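Short thread on rules for teleoperation tables with two arms. I write this because a new group starts on Saturday and many of them ask me the same things.

1/ Before power on, both operators say the rule for the middle of the table aloud. One arm works in the middle, the other waits on its own side. We had 87 stops in our log at Danach last season, and most were two arms wanting the same place.

2/ Cables. A loop of cable is allowed, a tight cable is not. Vimala Warrier wrote this in our sheet and she is strict with it. If you must choose, give more length.

3/ Thin objects such as a brush need their own rule. Grip on the handle, never on the hair. Close slowly. Open only when the other arm is still.

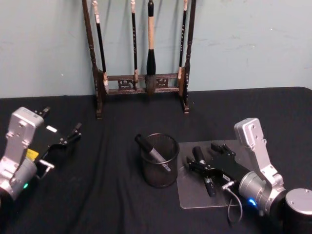
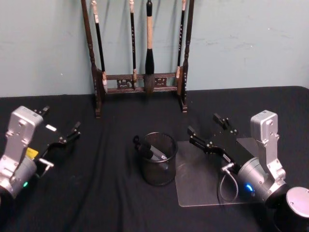

The calligraphy table, with a gripper at each side.

4/ Every object has a home place, and it is written down before the first run. "Somewhere near the cup" is not a home place. Bohumila Kováčik at Sestel uses chalk marks, I prefer a printed sheet.

5/ A stop is not a failure. Anyone in the room can call it, also a visitor. The operator opens no gripper after a stop until both people have answered "clear". I have repeated this so many times that my colleagues say it together with me.

6/ Write the log the same hour. Run 301 in our list has only the word "strange" next to it, and today I cannot learn anything from this. It was my own note, sorry.

7/ Gopinath Bangera asked if the rules are the same for one operator with two arms. Yes, but then a second person keeps a hand at the stop button.

If your lab has a better rule for number 4, please write it to me. I will change our sheet before Saturday.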